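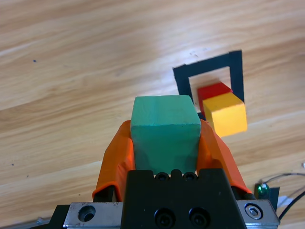 Narnenton Makers' Club -- Digital Bench

Tablet drawing tips for people who also own a saw

More of us are sketching shop plans on a tablet these days, and the Monday crowd has opinions. I collected the ones that could be printed.

Learn the two-finger tap first. In most drawing apps it means undo. You will use it more than any brush, including the expensive ones.

Name your layers while you still remember what they are. Halina Pietrzak once opened a bookcase plan with 36 layers, all called "Layer," and ended up redrawing the bookcase. It was a better bookcase, but she doesn't recommend the method.

Set the canvas size before you draw. Enlarging a small sketch later gives you fuzzy lines, and a fuzzy line is a bad place to cut. If you plan to print a template at full size, start at 300 dots per inch or let a vector app handle it. Print the test square. Measure the test square. Printers love to "fit to page" without mentioning it.

Keep dimensions on their own layer, locked. Palms are heavier than they look.

Turn off the brushes you don't use. I had 700 installed and drew everything with the same hard round one. Seija Väisänen gets by with two and is faster than the rest of us, which she brings up.

Export a flat copy when you finish. Layered files are lovely until the app updates itself overnight and decides your format was a phase. A PDF will open on almost anything, including the old laptop by the drill press.

Back up somewhere other than the tablet. Syncing doesn't count if you delete the file and the deletion syncs too -- ask Kalevi, but not before coffee.

Sawdust and charging ports: put the tablet in a zip bag while you're in the shop. The screen still works through the plastic if you smooth it down. A stylus usually will too, though thick freezer bags make it sulk.

Wipe the screen with a barely damp microfiber cloth. No glass cleaner, no shop rag, and please, not the tack cloth. It leaves a film that took me 13 days to get rid of.

Turn the brightness down when checking colors. Paint on a glowing screen always looks cheerful. Paint on a stool has to manage with whatever light is in your hallway.

Send more tips to Sointu Koskela before the June page goes up. She prefers them typed.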